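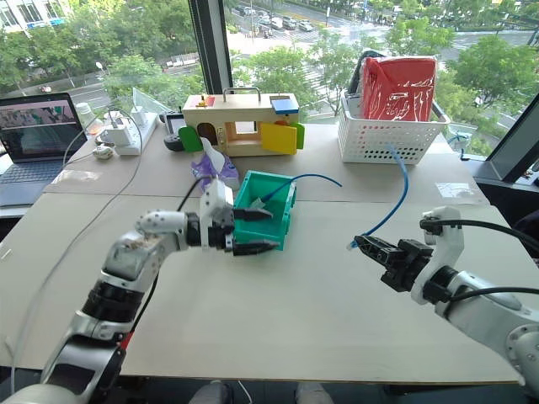

*A sorting table with a teal box, a white perforated basket, a blue cable and a wooden toy house with a carrying handle.*

**Tadivari opens home sorting room and publishes free guide to the mixed-up table**

OCTOBER — Tadivari, the home organizing service, has opened a public sorting room at its Meinecke Street premises and published a free printed guide to go with it. The room is meant for households that have a box, a bag or a drawer of mixed belongings and no clear place to spread them out. Visitors bring what they have, use a table and a set of containers, and take everything home in order.

The room has 28 tables and is open from 9 a.m. to 6 p.m. A visit costs nothing for the first three hours. Tables can be booked in advance or taken on arrival if one is free.

The guide, titled *One Table at a Time*, runs to 56 pages. It was written by Sobia Naqvi, head of home services at Tadivari, and edited by Fanni Szabó, who runs the company's training courses. Printed copies are available in the sorting room.

"Most people we visit already own enough storage," said Naqvi. "What they have is a cable in with the crayons, a toy on top of the mail and a bag with something in it that was going to be dealt with later. They need a clear surface and a couple of hours."

**Small boxes and open baskets**

The guide deals mainly with the things that collect in family living rooms and kitchens: charging cables, small toys, tissues, plastic bags, pens, batteries and spare parts. It recommends two kinds of container for a first sort. Small open boxes are used for items that belong together and are needed often. Larger baskets with holes in the sides are used for anything still waiting for a decision.

Lids are left off until the end. According to Szabó, people who start with lidded boxes tend to close them early and carry the problem to another shelf.

"We tried the course with lids and without," said Szabó. "The groups without lids finished sooner, and they argued less about what was in which box. I would still put a lid on anything going into a garage."

The longest chapter covers cables. Readers are asked to take each one out to its full length, look at the connector at both ends and match it to a device in the home. A cable that matches is coiled loosely and put into a small box with others of the same kind. A cable that doesn't match goes into the basket with a paper tag showing the month. After three months, untouched cables go to electronics recycling.

The guide advises against wrapping cables tightly around their plugs. It suggests a loop about the width of a hand, held with a strip of fabric or a reusable tie.

**Toys that keep their shape**

A second chapter looks at larger toys that don't fit in a box, such as play houses, garages and activity boards with doors. Tadivari's advice is to treat these as furniture and give them a fixed spot on a low shelf. Doors and flaps should be closed before the toy is lifted, and a toy with a handle should be carried by the handle. Loose blocks and knobs are checked against the toy they came from before they go anywhere else.

The chapter also covers toys with small parts in homes with children under three. Those parts should be stored in a closed container on a high shelf — the one place in the guide where a lid is required from the start.

Plastic bags get a page of their own. Any bag found on the table is opened, emptied and either folded for reuse or thrown away before the sort continues. Naqvi said this page was added after the first draft, at the request of course members.

"A crumpled bag looks like trash, so it gets thrown out, and then somebody is missing a remote control," she said. "Open the bag first. It takes a few seconds."

**Inside the room**

The sorting room was fitted out over the summer in a former stock area. Containers, paper tags and markers are provided at no charge for use during a visit. Visitors who want to keep the containers can buy them at the front desk.

Tadivari staff are on hand to answer questions but do not sort for visitors unless asked. A guided session with a member of staff can be booked separately and includes a copy of the guide. Guided sessions are limited to one household per table.

The room accepts anything that can be carried in by hand. It does not accept paint, fuel, medicines or food. Children are welcome with an adult, and there is a play corner by the window. Strollers can be left inside the main entrance. The building has step-free access from the parking lot.

Two shelving ranges are used in the room, Bemska and Tinar. Bemska shelves are low and open at the front, and are used at the toy end of the room. Tinar is a taller unit with narrow shelves for small boxes. Both can be seen in use during opening hours, and staff can advise on sizes for apartments and smaller homes.

**Courses this winter**

Tadivari will also run a short evening course based on the guide. Each course has three sessions: cables and electronics, toys and games, and paper. Almost 100 people have put their names down so far, and extra evenings will be added if needed. The course is open to beginners.

Those taking part are asked to bring one container of unsorted items from home to each session, no larger than a standard moving box. Szabó will lead the first group.

"Bring the one you have been avoiding," she said. "If it turns out to be half empty, we can use the time for something else — there is always a pencil case."

Schools and parent groups may request copies of the guide for use in class or at meetings. Individual pages, including the cable tag sheet and the toy parts checklist, may be photocopied without permission as long as the Tadivari name stays on the page.

**About Tadivari**

Tadivari provides home organizing visits, moving preparation and training courses for households. Its services include single-room sorting, packing and unpacking, and storage planning for families with young children.

**Press contact**

Fanni Szabó, Tadivari, Meinecke Street. Review copies of *One Table at a Time* are available on request. Press visits to the sorting room can be arranged before opening, from 8 a.m.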